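Drimatance Wipe-Clean Table Cover, Grid Pattern
Reviewed by the Lustside shop desk
Page updated 28 Jun 2020

We sell this cover, so take that into account. We also turned down the first version of it and argued over whether to stock the second. The maker's sheet calls it "the last table cover you will ever buy." We have read that line on three other covers, and we no longer carry any of them.

What it is: a coated cotton-blend cloth for kitchen, craft and homework tables. The coating goes on one side only. The back is plain cloth and will soak up whatever runs under the edge, so don't believe the word "waterproof" on the old packaging. Drimatance has since changed it to "spill resistant," after some nagging from us.

Sizes
Small: seats four
Medium: seats six
Large: seats eight, if nobody needs elbow room
Round: discontinued, please stop asking the warehouse

Measure your table before ordering and add the drop you want on both sides. The size names come from Drimatance and they are generous. Our own six-seat table needed the Large to get a drop worth having.

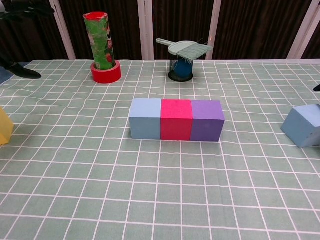

Creases are the main complaint we get, and it's a fair one. The cover ships folded and the fold lines don't fall out overnight, whatever the insert says. Ours took 11 days to relax on the table with nothing done to it. A cool iron on the uncoated side gets you there faster. Use a pressing cloth, go slowly, and never touch the iron to the coated side. We ruined a sample finding out what "low heat tolerant" meant.

If you plan to cut fabric by the printed grid, don't. The lines are decoration. They drift once the cloth is pulled, and no two covers we checked matched each other from end to end. Buy a proper cutting mat for that job. We have told Drimatance that the phrase "handy measuring grid" ought to come off the listing they send to other shops. It's still there as far as we know.

Stains
The sheet claims the coating survives 2,000 wipes. No test method is given and we asked twice. What we can tell you comes from our own break room: coffee, ketchup and washable marker came off with a damp cloth. Turmeric left a yellow shadow that faded but never went away. Ballpoint ink is permanent. So is hair dye, according to one very long email. Glue peels off if you let it dry first.

Skip bleach and scouring pads. Plain dish soap does as well as the Grestov spray that Drimatance recommends, and Grestov costs more than it should for something that smells like a swimming pool. We stock it because people want the pair. You don't need the pair.

Washing
Machine washing is allowed on cold, gentle cycle, no spin if your machine lets you choose. Hang to dry. The dryer will make the coating tacky and after that every crumb in the house will find it. Expect the cloth to stiffen a little after the first wash.

How it compares
The Chung heavy vinyl cover is uglier, thicker and tougher. It lies flat the same day and you can leave it on a porch table all summer. If looks don't matter to you, buy the Chung and save yourself the ironing. The Drimatance feels more like real cloth, slides less, and doesn't stick to bare arms in hot weather. That's the whole case for it, and for an everyday kitchen table we think it's just enough.

Returns
We have sold 3,103 of these. The usual reason for a return is "wrong size," with "creases" next. Since May we accept unwashed covers back within 17 days, opened or not. Washed covers can't come back, and we can tell. Return shipping is on you unless the coating is peeling or the hem has come undone, in which case send a photo and keep the cover until we answer.

Warranty
Drimatance offers a limited warranty through its own office, with a form to fill in and a receipt to attach. Customers report slow replies. If the fault shows up inside our return window, come to us first.

Item ships folded in a paper sleeve. Clips and weights sold separately.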